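Sim planner notes, Mar 20, 2020

Quick one. Moved the Pacheco arm code over to the Lakton planner last night, 2 config files and a lot of swearing. Wrist view and overhead view both publish now - finaly.

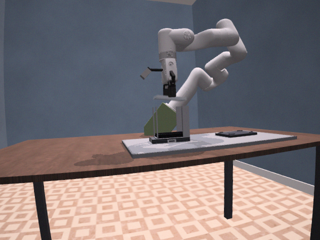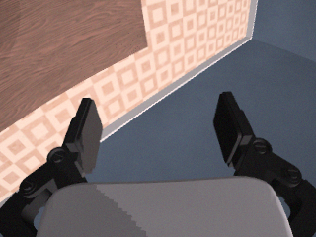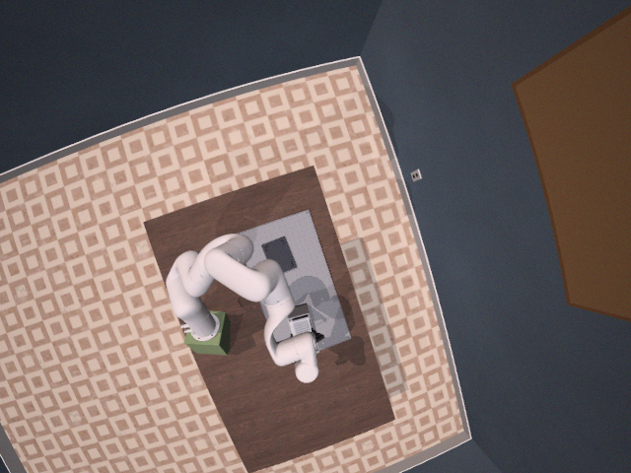 Same sim room in all three.

Why plan at 10 Hz when the controller could take more?
Collision checks eat the budget. At 40 the planner starts droping goals and the arm stutters, so 10 it stays until Jeswood gets merged.

Next up - the mesh cache. Probably April.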